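Week 4 handout: picking a simulator kit

Okay, so last time I promised we'd look at something you can get your hands on, and I settled on the Derkia home kit. It's a software package — rooms, furniture, a two-armed robot model and a task editor, all in one download. A class license covers 60 seats and runs through September.

What I like: setup took me one coffee. You choose a room, drop the robot in, write your task and press run. Kadir Kocabaş put it on his old laptop and it coped fine with the shadows turned off.

What I don't like so much: the manual! It's 141 pages and the part on grippers is 2 of them. Read those twice, then go bug Stela Vlad, who has used Pustero and can tell you how the two compare.
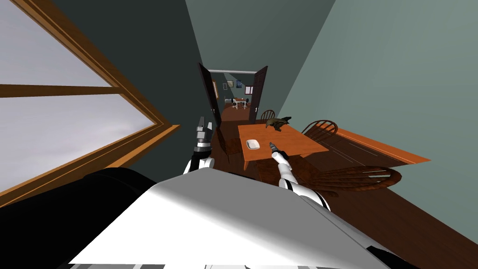 For the homework, stick with the dining room and the head view. Run your reach task 100 times, save the log, and tell me where it goes wrong — I care way more about your failures than your score. Please don't change the arm speed yet, we'll get to that with Siebe's notes.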